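Notes > Flooring > Humidity

4 min read

The gaps in the back room opened again in November, so I spent a few evenings measuring them instead of complaining about them. This post is mostly for my own reference, with the numbers kept in one place.

The floor is solid oak, nailed, in boards 120 mm wide. Wood does not change much along its length with moisture, but it does change across its width, and flat-sawn boards move more than quarter-sawn ones. Mine are a mix. Whoever laid them took whatever came off the pile, and the two kinds sit side by side all the way to the window.

I put a Grito logger on the skirting board at ankle height and left it to record at one-hour intervals for 30 days, which gives 720 readings. The logger exports to CSV with the decimal separator set by the phone's language, and that cost me an evening. Once the file was clean, the pattern was plain enough. Relative humidity drops when the heating comes on at six in the morning, recovers slightly in the afternoon, and drifts down over the month as the outside air gets colder.

The boards lag well behind the air. A pin meter pushed into the same three boards each evening showed almost no daily change at all, only the slow monthly drift. Any single reading of air humidity is therefore close to useless for predicting a gap. The average over a couple of weeks is what matters, and I should have known that before buying a logger with an alarm on it.

Reijo Niskanen, who laid floors for most of his working life, told me to leave the gaps alone. His argument is that a gap filled in winter has no room to close in summer, and then the filler gets squeezed out or the boards start to cup. I tested this in a small way last year with a flexible filler from Boiko along one joint by the door. By July it stood proud of the surface and I cut it off with a chisel. He did not say anything about it, but he looked.

Yurii Bondarchuk suggested slivers of matching oak glued to one side only. That is the better repair for gaps wider than 3 mm. I have two of those, both near the radiator, and neither bothers me enough to get the glue out.

The remaining option is to raise the humidity. I borrowed a small evaporative unit from Kirsty Jardine and ran it for a week on its low setting. It helped with the air and did nothing measurable for the wood, although a week is too short to say much. The fan is also louder than the label suggests. I may try again in January with the door closed and the radiator turned down a notch – the radiator is probably the real problem.

Still to do: move the logger away from the outside wall, check the pin meter against a weighed sample, and find out if the finish on the newer boards slows things down.

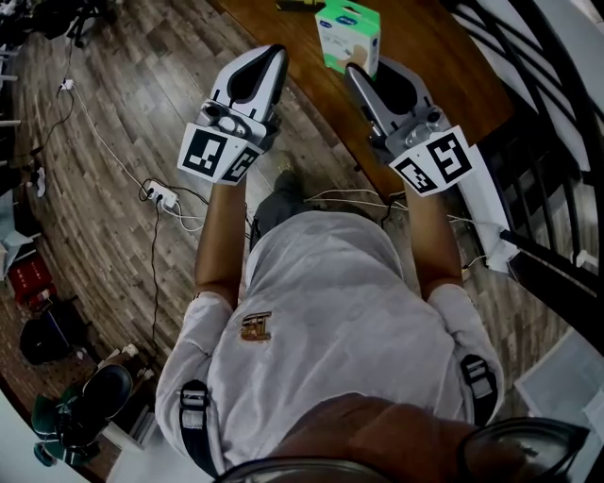
Wooden floor and table, from overhead.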